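Display hall at Wumier, pictures and notes

Posted July 2, 2021

Putting this up fast before I lose the notes. It's the display hall we finished for Wumier, the ground floor one with the long hallway outside. People have been asking about the cabinets and the lights mostly, so that's mostly what you get. Drawings were Silvana Cavalcanti's, casework came from Landen, lighting from Kobzar. I did the running around.

More when I have time. Captions are long, sorry. I kept remembering things.

The brief, such as it was. One room, white, bright, nothing fussy. Somewhere to walk visitors through and have them come out the other end knowing what the company makes. They wanted to be able to change the displays without calling us every time. Fair enough.

Entrance. Glass doors, because the hallway is the best thing about the building and it seemed dumb to wall it off. You come down that hallway with the ceiling lights going away ahead of you and a good shine on the floor. Silvana's idea was that the hall should feel like part of the same walk. So the floor had to match, or come close. We went back and forth on that for weeks. Landed on close.

Sign by the doors is blue and white. It was going to be all white at one point and you couldn't find it. The blue was a late change and a good one. Mounted to the side so it doesn't get in anybody's way when the doors are open.

Ceiling. Rectangular light panels, long ones. Kobzar sent two finishes to look at and we held them both up on a ladder, which is the only way to do it in my opinion. Samples on a desk tell you nothing. The cooler one made the white cabinets look like a dentist's office. The warmer one made them look old. Took the cooler one and turned it down a bit. Still on the bright side if you ask me, but the client likes it bright and it's their room.

Glare off the screens was the worry. Kobzar moved one run of panels over before the ceiling got closed up and that took care of the worst of it. You still catch a reflection on anything shiny. The floor is terrible for it right after a mop.

Tall cabinets. White, full doors, plain vertical metal handles. These are the Landen ones everybody asks about. They're a stock cabinet with a different door. Not custom, or not very. The long handle was a fight. First set that showed up was short and sat too high, looked like a fridge in a break room. Sent them back. The ones on there now are the right ones and they feel solid when you pull.

What goes in the cabinets: everything you don't want out. Cables, chargers, cleaning stuff, the brochures nobody wanted on a rack. Silvana put storage in early and wouldn't let anybody cut it, and she was right. A display hall with no closet turns into a display hall with boxes in the corner.
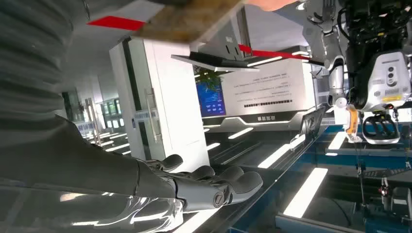

Shelves. The dark ones, with the thin line of light on the edge. I was against dark at first, thought it would look heavy up against all that white. Changed my mind when the first one went up. The edge light is a slim strip in a groove, and the trick is getting the groove clean, any wobble in the cut shows up the minute you switch it on. Landen cut one and it wandered. Cut it again. Second one was fine.

Light on the shelf edge and light on the front of the console come on together, same switch. That was Kobzar's suggestion and it saved us a whole extra run of wire. Wish I'd thought of it, I'd already drawn the other way on the back of an envelope and handed it to the electrician.

Consoles. Low, gray and white, with a glowing strip along the front edge. Low was the whole point. You want to be able to see over them to the panel behind. There was a version with a taller base and a slanted top, like something you'd stand at in an airport. Silvana mocked it up out of cardboard and we all stood behind it and felt silly. Gone the next morning.

The gray part takes the scuffs. People's shoes, carts, whatever. White at the bottom would of been a mess in a month. Put the dark stuff low and the light stuff high, oldest rule there is.

Screens. Rows of icons with their names on it, that's the menu the client's own people put together. We only did the opening and the mount. Leave more room behind a screen than the sheet says. Plugs stick out, cables don't bend the way they do in the drawing. We left 3 inches and I'd leave more next time.

Also, get the real screen in your hands before you cut the opening. The spec sheet we had was for an older model with a fatter border. Caught it with a tape measure, day before cutting. Luck.

Info panels. White, small dark type in Chinese, with a short title label on its own band at the bottom of the panel. Title on its own band so they can swap the panel text without redoing the label, or the other way around. The text changed more than anything else on the job. Three rounds of it, and I only know becuase I drove each round to the printer myself.

Small type is small. I said so, client said people who want to read it will step up and read it. Watching visitors since then, I'd say they're half right. Some do. A lot of them look at the title and keep walking. If I had it to do over I'd ask for fewer lines and bump the size up. Worth having that talk early, when there's no text yet and nobody's attached to it.

Plants. Little green ones in pots. Cheapest thing on the job and it does more for the place than anything at that price has a right to. All that white and gray and screen glow, and then something green and your eye has a spot to rest. Silvana wanted them tucked in close to the displays, not lined up at the door like a bank lobby. Somebody at the front desk looks after them. I don't ask.

Keep the pots small. Big ones get moved, then they get moved again, then they end up in the hallway by the elevator for good. Seen it on every job.

Boards and loose bits. Leave yourself a clear path from the doors to the back. We didn't at first, the console sat a hair too far out and you had to turn sideways with anything long. Slid it back before it was fixed down. Measure the path with the thing you're carrying, not with your arms out.

Walking paths generally. People bunch up. They'll stand in the one spot that blocks everybody else, and that's usually straight inside the doors while they figure out where to look. So keep the first stretch open and put the first thing worth seeing a little farther in. That pulled the crowd forward better than any arrow on the floor would.

Sound. Hard floor, glass, smooth cabinets, you can guess. It's loud in there with a group. We talked about soft panels on the ceiling and ran out of budget. On the list for October, if the client still wants it. I'd want it.

Power. Floor boxes under the consoles, outlets inside the tall cabinets. Inside the cabinet is the one I'd push for on any job like this. Everything charges behind a closed door. Have the back of the cabinet vented though, and check that it really got vented, ours came with the vents marked in pencil and not cut.

Cleaning. White doors show every hand. Handles help, that's another reason for the long ones, people grab the metal and leave the door alone. Soft cloth, a little soap. No spray on the lit edges, wipe them with a dry cloth when they're off. The cleaning crew got a sheet with this on it and I've seen it taped up inside a cabinet so somebody read it.

Glass doors too, same story, only worse. Fingerprints right at shoulder height where people push instead of using the pull. Thinking about a plate there.

Money, since I get asked. Can't give you the number. I can say the doors and the lights ate most of it, and the shelves looked expensive and weren't. Landen had a minimum of 100 on the handles so there is a box of spares in my garage. If you're local and need a long metal handle, email me.

What I'd change: bigger type, softer ceiling, more room behind the screens. What I'd keep: the dark shelves, the low consoles, the closets. And the hallway, which we had nothing to do with and gets most of the compliments.

Few people to thank. Silvana for the drawings and for answering her phone. The Landen install crew, who redid a door on the last afternoon without making a face. Kobzar's guy with the ladder. Front desk at Wumier for the coffee and for letting us in early about a million times.

Next one up is a smaller room across town, same sort of cabinets, way less ceiling. Will post when there's somethng to look at.

Contact: use the form or call the Garnundale office | Copyright 2021, all pictures and text ours, please ask first | Back to top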